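Grunport Help Desk
Ticket: Break room ice dispenser stops early
Location: Jatstead building, second floor
Opened by: Trinidad Figueroa
Assigned to: Iona Semple
Status: Waiting on part

8:10 am, Trinidad Figueroa
The Tultlow ice and water machine is giving short pours again. Press for water, get a polite splash, then a click, then nothing. Press again, same splash. Filling a cup now takes the sort of commitment I usually save for the dentist. Ice is fine. The display says READY, which I would dispute.

8:40 am, Iona Semple
Thanks. Please unplug it for 15 minutes, plug it back in and try again. Also, which cups are people using? The sensor on that model has opinions about cups.

9:25 am, Trinidad Figueroa
Unplugged, waited, plugged in. It played its little startup tune and went straight back to splashing. The cups are the clear ones.
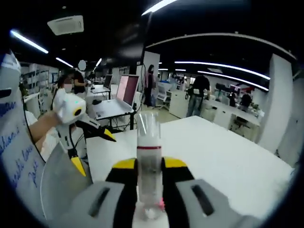
Attachment 1: clear cup, red line below the rim

9:50 am, Iona Semple
Got it. Clear plastic can confuse the level sensor, so try a ceramic mug. If the mug fills, we blame the cups and I look clever.

10:05 am, Trinidad Figueroa
Mug tried. Splash, click. You do not look clever, sorry.

10:30 am, Iona Semple
Noted for my review. Next suspect is the filter. Hold the filter button until the display changes and tell me what it says.

10:45 am, Trinidad Figueroa
It says 2 percent. The sticker on the door says to change it every 90 days. The date written on the sticker is in July, and whoever wrote it left off the year, which I choose to see as a kindness.

11:15 am, Iona Semple
That would do it. A clogged filter drops the flow and the valve gives up. Ordered a replacement from Escobar, $40, charged to facilities. Left the ticket open until it's in and you've had a full pour.

Workaround: the kitchen tap. Please don't hold the water button down for one long pour, it locks the panel and you'll have to unplug it again.

11:20 am, Trinidad Figueroa
How long does the panel stay locked? Asking for the entire sales team.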